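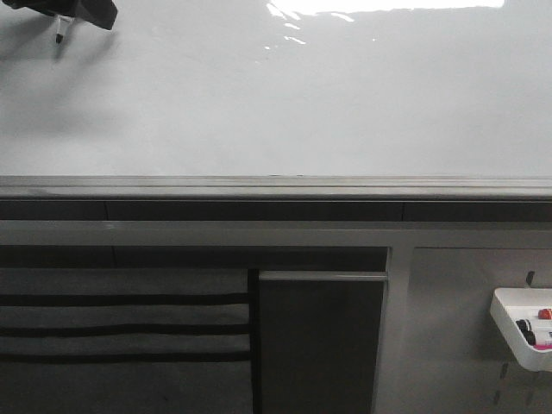
*A marker and a glossy white tabletop*

I love a white work table. It bounces light into the corners, it shows every crumb, and dropped screws have no place to hide! The trade-off is that it shows ink too, so these are the tricks I keep coming back to in my kitchen and my sewing corner.

**Dry-erase on a glossy top.** A dry microfiber cloth first, always. If a gray ghost stays behind, trace over it with a fresh dry-erase marker and wipe right away. It feels so wrong and it works beautifully.

**Permanent marker.** Rubbing alcohol on a cotton pad, held still for 15 seconds, then lifted straight up. Fold to a clean side and go again. Try a hidden spot first (under the lip is good), especially on anything painted.

**Cloudy streaks.** Usually too much soap! One drop of dish liquid in a bowl of warm water is plenty. Rinse with plain water and buff with an old cotton T-shirt – Bindu Krishnan swears by flannel pajama legs, and I have to say hers are great.

**Ballpoint.** Baking soda and water, mixed to the thickness of toothpaste and rubbed on with a fingertip. Skip scouring powder, it dulls the shine for good.

**Tired markers.** Store dry-erase ones flat. A faded one often perks up after a night tip-down in a mug with the cap on tight.

Next up, in July: getting candle wax out of table linens. I've got a whole drawer to practice on!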